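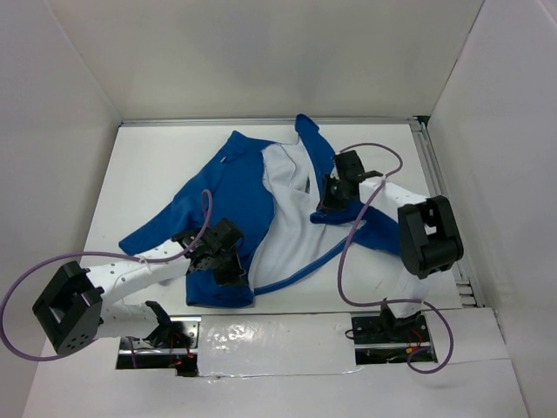 K. Szénási
Product Information Editor, Grorent

Zolla Ginger Root Extract
80 capsules, 263 mg

Zolla Ginger Root Extract is a food supplement containing a dry extract of the rhizome of Zingiber officinale, standardised to 5% total gingerols by weight. It is packed by Grorent at Tikport and supplied in a screw-top amber jar with a foil seal under the lid. The product is sold in one strength and one pack size.

Composition

Each capsule contains 263 mg of ginger extract. The remaining fill is rice flour and silica. The shell is hydroxypropyl methylcellulose, a plant-derived material used in place of gelatine. There is no added sugar, colouring, flavouring or sweetener. The recipe does not contain milk, egg, soya, gluten, nuts, sesame, celery or mustard. Celery and mustard seed are handled elsewhere on the Tikport site, on separate equipment, and a precautionary statement to that effect is printed on the jar.

At the stated strength, one capsule supplies 13 mg of gingerols. The label figure is a minimum and applies until the best-before date, so a freshly packed batch will normally test a little above it.

Gingerols and shogaols

The sharp taste of fresh ginger comes mainly from a family of phenolic compounds called gingerols. They differ from one another in the length of the carbon chain, and the most abundant is 6-gingerol. When ginger is dried or heated, part of the gingerol content loses water and becomes the corresponding shogaol. Shogaols are more pungent than the gingerols they come from, which accounts for some of the difference in bite between ground ginger and the fresh root. Cooking also yields zingerone, a milder compound with a sweeter smell.

Both groups will be present in any dried extract. The ratio depends on the drying temperature, the solvent and the time in storage. For Zolla the sliced rhizome is dried at low temperature and extracted with a mixture of ethanol and water. The solvent is then removed under vacuum and the concentrate is dried on to a rice flour carrier. Shogaols are measured in every batch and reported on the certificate of analysis, but they do not count towards the 5% claim.

The volatile oil, which gives ginger its aroma, is mostly lost during concentration. The powder inside the capsule therefore smells weaker than kitchen ginger, though it tastes a good deal hotter. This is normal for an extract of this type and does not mean the product is stale.

Comparison with ground ginger

Ground culinary ginger varies widely in gingerol content according to origin, age of the rhizome at harvest and how long the spice has been kept. It cannot be substituted for an extract weight for weight, in either direction. The capsules are not intended for cooking. If opened into food or drink, the powder disperses poorly in cold water and tends to cling to the side of the glass. It mixes better with something thick, such as yoghurt or stewed fruit.

Directions for use

Adults: take one capsule, once or twice a day, with a meal and a full glass of water. Do not take more than 4 capsules in any one day. Swallow whole. Taking the capsules on an empty stomach may cause a burning feeling behind the breastbone or an aftertaste.

A food supplement should not replace a varied and balanced diet. This product is not intended to diagnose, treat or prevent any illness.

Cautions

Speak to a doctor or pharmacist before use if you:

take warfarin or any other medicine that affects blood clotting
take medicine for diabetes or high blood pressure
have gallstones or have been told you have a blocked bile duct
are pregnant or breastfeeding
are due to have an operation

Not suitable for children. Stop taking the product if you develop a rash, mouth irritation or persistent heartburn. People with a known allergy to ginger, turmeric or cardamom, all of which belong to the same plant family, should not use it.

Quality testing

Every batch of extract is identified by thin-layer chromatography against a reference sample of Zingiber officinale. Gingerol content is measured by high-performance liquid chromatography with ultraviolet detection. Each batch is also tested for lead, cadmium, arsenic and mercury, for pesticide residues, for residual ethanol and for microbial contamination. Finished capsules are checked for fill weight and disintegration time.

The certificate of analysis can be requested using the batch code on the base of the jar. Please quote the whole code, including the letter at the end, which identifies the filling line.

Storage

Keep the jar tightly closed in a dry place at room temperature, away from direct light. Do not refrigerate. Capsules taken in and out of a cold place pick up condensation and may stick together or split. The small sachet in the jar is a drying agent and should be left in place until the jar is empty. It must not be eaten.

The colour of the powder ranges from pale straw to light brown and differs between harvests. Batches packed from May onwards are usually made from the newer crop and tend to be paler.

Pack details

Form: hard capsule, two-piece
Capsules per jar: 80
Extract per capsule: 263 mg
Standardisation: 5% total gingerols
Suitable for vegetarians and vegans: yes
Container: amber glass, polypropylene lid
Packed at: Tikport

Returns

Unopened jars may be returned to Grorent in their original packaging. Jars with a broken foil seal cannot be resold and are accepted only where the product is faulty. In that case keep the jar, the lid and any remaining capsules, as the batch code will be needed.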